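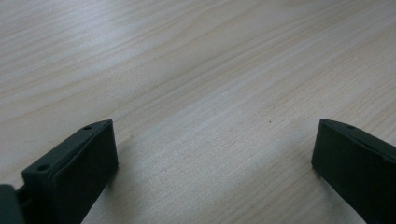

Soon-im Won objected, in a written response to the first draft of this section, that glare had been treated as a fault of the lamp when it was as often a fault of where the desk had been put. We accept the point, and the survey was revised in March to record the position of each desk in relation to the nearest window.

4.2 Reflected light and reading comfort

Figure 3. Reflected light on a pale wooden tabletop.

The survey covered 190 readers at two public libraries, Durklow and Sleiman, who between them returned 1,837 comfort cards. Of these, 703 mentioned glare from the desk itself. Complaints were most frequent in the late afternoon at Durklow, where the reading room faces west and the blinds are seldom lowered before four o'clock. At Sleiman the pattern was weaker and did not follow the time of day.

Pale surfaces are commonly recommended for study desks on the ground that they lessen the contrast between the page and its surroundings. Our results support that advice only in part. Readers using printed books rated pale desks well, but those using coated paper or tablets moved their seats more often, and several reported turning their backs to the window altogether. Finish appears to matter more than colour — a point to which we return in Section 5.

Desk position was coded by the method set out in Section 3, with one change: desks standing side-on to a window were separated from those facing it. The side-on group returned fewer complaints at both sites. Three desks at Sleiman were moved during the survey and have been left out of the comparison.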